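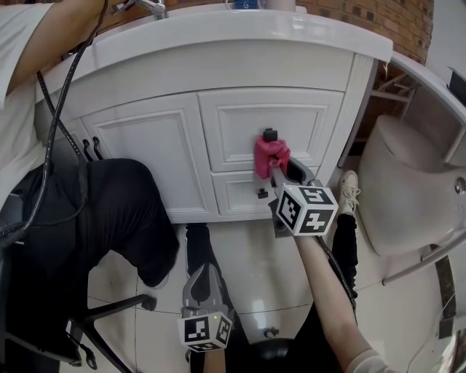
2 min read

Simbang Gabi in Zakville
By Lilibeth Aquino - 17/05/2018
Filed under: Faith & Community, Traditions

Simbang Gabi is a run of nine Masses held before Christmas, mostly in Filipino Catholic parishes, and I've been going to the Zakville one since I was too small to stay awake for it. In the Philippines the Masses start before dawn. Ours are in the evening, which my grandmother never quite forgave!

The Zakville celebration began in a rented hall on Prelano Street, with four families and a borrowed keyboard. Lorna Dumlao kept the sign-in book that first year (I've held it, the cover is taped on) and it lists 133 names by the ninth night. These days we fill the church, and around 500 people come for the last Mass - more if the roads are clear.

Each night has a host group that handles the readings, the music and the food afterward. Expect bibingka, pancit and a lot of very strong ginger tea. The children carry parols, the star-shaped lanterns, up the aisle at the opening hymn. Lantern making starts in October in the parish hall, and you don't have to be Filipino or even Catholic to come and cut paper with us.

The hymns are in Tagalog, Ilocano and English, and the words are printed in the booklet, so just sing along. Parking is behind the church, off Kaltton Road. The side door by the ramp is open too.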